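Workspace and Furniture Meeting, Room 7
Minutes, January

Chair: Colm Noonan
Present: representatives of Punda, Rerneck and Tierney
Apologies: Cusov

1. Minutes of the previous meeting
Accepted with one correction. Under item 4, "chairs to be replaced" should read "chairs to be inspected."

2. Matters arising
The door closer has been adjusted. The key list is still out of date. Tierney to send current names to the chair before the next meeting.

3. Tables
Rerneck asked for a common rule on the white tabletops. Agreed that tops are to be wiped with a damp cloth and mild soap only. Solvent wipes are not to be used on the white surfaces. Tape residue is to be reported and not scraped.

Punda asked whether tables could be pushed together for larger jobs. Agreed, on condition that they go back to the floor marks by 17:30. The marks are to be renewed in a darker tape.

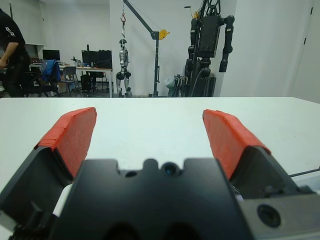 4. Desks and monitors
Discussion of cable runs behind the monitor desks. Power and display cables are to be tied separately and kept off the floor. Computer towers may stay on the floor under a desk provided the air intake is clear. Tierney prefers raised trays. A price for 25 trays is to be obtained before any decision.

Small items left on desktops were raised again. Each desk user is to keep one shallow bin for adapters, pens and loose hardware. Items without a name label will go to the shared shelf at the end of the month and be held for 30 days.

5. Chairs
Black and gray office chairs are both in use. No objection to mixing them. Height adjustment to be tested on each, and any chair that sinks under load to be tagged and taken out of use. Rerneck to do the inspection.

Coats and jackets on chair backs: Punda proposed a wall rail with hooks near the door. Tierney noted that the wall there is hollow and needs suitable anchors. Chair to check the load rating. Jackets may stay on chairs until the rail is fitted.

6. Floor storage
Bags and equipment are not to be left in the walkways. Overnight storage on the floor is allowed along the walls only. Rerneck requested a second shelf unit. Deferred until the trays have been priced.

7. Actions
Noonan: anchor rating for the coat rail; price for trays.
Rerneck: chair inspection and tags.
Punda: new floor tape.
Tierney: key list.

8. Any other business
Cusov asked by message for the room booking sheet to show half-hour slots. Agreed.

Meeting closed at 11:25. Next meeting to be held in the same room.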